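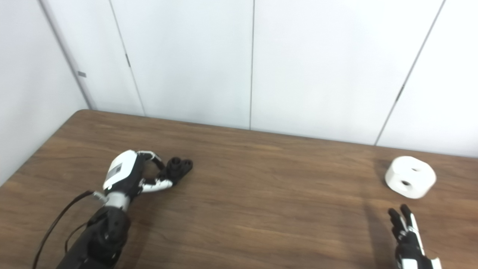 Transfer of a guard's competence from one heritage railway to another

Print this page | E-mail this page

Posted by Tineke Mulder, 14/01/2018

I should be grateful for guidance on the following matter, as I have received differing advice from the two railways concerned.

I hold a current competence certificate as a passenger guard at the Flerkirik Light Railway, where I completed my training and was passed out by the railway's own examiner. My record book shows 53 turns as a qualified guard, all on steam-hauled passenger services, together with the turns I worked under supervision beforehand. My last assessment was in August and there were no outstanding actions arising from it. I am 61 years of age and hold a valid medical certificate issued on the form which Flerkirik uses for guards and footplate staff.

I am moving house and wish to offer my services to the Farnthorpe and Irutell Railway. My first enquiry there was met with the reply that I would be required to "start again from the beginning". A second person, to whom I spoke at the station, told me that I would need only to learn the line. These statements cannot both be correct, and I would prefer to understand the position before I submit a formal application.

My specific points are these. Is there any form of guard's certificate which is recognised by all heritage railways? If there is not, what may a receiving railway reasonably take into account from my existing record? Will my medical certificate remain valid? Finally, may I remain on the roster at Flerkirik for occasional turns while I am training elsewhere, or would I be expected to resign from the one before beginning at the other?

I should add that the two railways work differently. Flerkirik is operated on the one engine in steam principle, with a train staff and no signal boxes in use. Farnthorpe has a passing loop and, I understand, two signal boxes.

Tineke Mulder

Reply from Adom Amegashie

Dear Ms Mulder,

I acted for some years as a guards' inspector on a preserved line and have dealt with a number of transfers in both directions. The practice described below is the one we followed. It is similar to the practice of other lines with which I have had dealings, but the rules of the receiving railway must always prevail.

A certificate of competence is issued by a particular railway, for a particular grade, under a particular rule book. It states that the holder has been found competent to carry out those duties on that line. It is not a licence in the sense in which a driving licence is one, and the holder cannot require another operator to accept it. Whoever told you that you must be assessed afresh was therefore right.

It does not follow that your experience is disregarded. A sensible operating department will look at your record and reduce the length of your training accordingly. You would be treated as an experienced entrant. The assessment at the end is the same for everyone, and what varies is the amount of supervised work that precedes it.

I would expect the process to run broadly in this order:

1. Application and references. You complete the ordinary membership and volunteer forms, and you ask Flerkirik to supply a letter confirming your grade, the date on which you were passed out, the date of your last assessment and whether any restriction has been placed on your duties. Please ask for this letter before you leave. It is far harder to obtain afterwards, particularly if the officer who examined you has retired in the meantime.

2. Medical. The receiving railway will decide whether to accept your existing certificate for the remainder of its term. Some will do so if the examination was to the same standard as their own. Others require a new examination in every case. You should send a copy with your application and ask for the decision in writing, and you should also enquire who bears the cost.

3. Rules. You will be issued with the rule book, the appendix and the current operating notices. Read them as though you had never seen a rule book. In my experience the transferring guard has more difficulty with this stage than the new recruit, and the difficulty lies in the small differences: the form of words used in a safety message, the order in which a brake test is carried out, the hand signal given when a propelling movement is to stop.

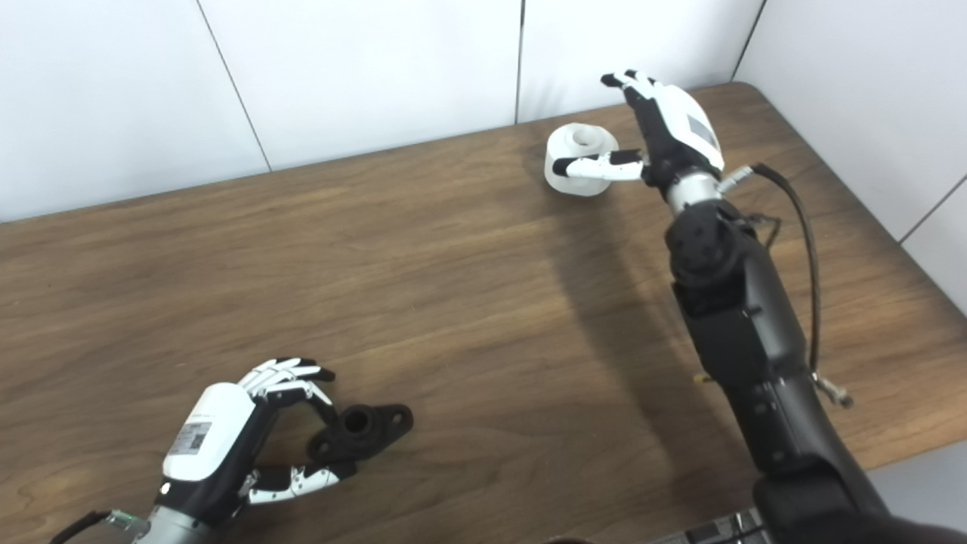 4. Route learning. You will travel over the line in both directions, by day and, where services run after dark, at night also. You should be able to state the position of every signal, crossing, gradient change, ground frame and point of access without referring to the diagram. A sectional sheet is normally signed for each part of the route.

5. Supervised turns. You will work trains under the eye of a qualified guard. The number is for the railway to determine. Where an entrant already had a good record we set a minimum and then allowed the supervising guard to say when the entrant was ready.

6. Assessment. There will be a rules examination, usually part written and part oral, followed by a practical assessment on a service train.

The matter to which I would give most attention in your case is signalling. A guard trained only on one engine in steam will have had no occasion to deal with a train detained at a signal, with the crossing of two passenger trains at a loop, or with the protection of a train when another may be approaching. On the line where I served, protection for a train stopped in section was to be placed at a distance of 2,000 yards, and candidates from smaller railways were frequently surprised by how long it takes to walk it. I would suggest that you ask for time in each of the signal boxes as an observer before you begin your supervised turns.

As to remaining at Flerkirik, I know of no general objection. Both railways must be told. You will have to keep up the minimum number of turns at each, and any incident at one should be reported to the other. There is also a question of fatigue. If you work a turn on one railway, the hours count towards the rest period required before a turn on the next, whoever has rostered you.

I trust that this is of assistance.

Adom Amegashie

Reply from Loop Line Member

We just make everybody do it all again, full course, whatever they held before. It is fairer. Took me two seasons but I was only there alternate weeks. Bring your own lamp and get your name on it. Also the Farnthorpe trains are longer than you will be used to so the walk through for tickets takes most of the journey.

Reply from Operating Notices Reader

I would agree with the greater part of what Mr Amegashie has written, and wish to add two points of detail.

The first concerns rolling stock. Ms Mulder does not state what carriages are in use at Flerkirik. If her experience is confined to one type of brake, she should expect the receiving railway to require separate instruction on any other type, and should not regard this as a reflection upon her competence. Where I am a member, coach 783 has a handbrake arrangement which is unlike that of any other vehicle in the fleet, and each guard is signed off for it individually. Door locking, train heating and the means of communication with the driver also differ from set to set.

The second concerns records. I would recommend keeping a personal log in addition to the official one, showing the date, the train worked, the formation, the name of the driver and any irregularity. An operating department considering a transfer will attach weight to a log that has been kept up at the time. Copies of assessment sheets should be retained with it, including those from training.

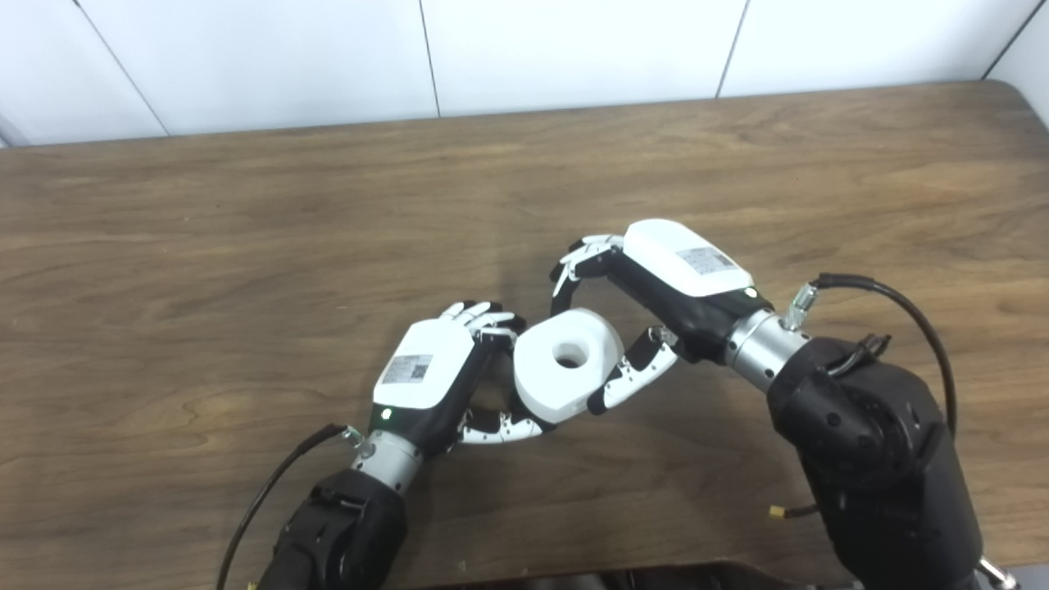
Two hands holding a white ring above a wooden table.

I would also advise Ms Mulder to address her application to the operating department in writing, and to set no store by remarks made at the station by persons who may not be responsible for guards' training.

Further note from Tineke Mulder

I am obliged to those who have replied. I have asked Flerkirik for a letter in the terms Mr Amegashie suggests and have written to the Farnthorpe and Irutell Railway enclosing a copy of my medical certificate. To reply to the point raised, all of the carriages at Flerkirik are vacuum braked, and I have no experience of air-braked stock. I have requested time in both signal boxes.

Filed under: Heritage Railways > Volunteering > Guards and Train Crew

Contact us | Copyright of each post remains with its author | Back to top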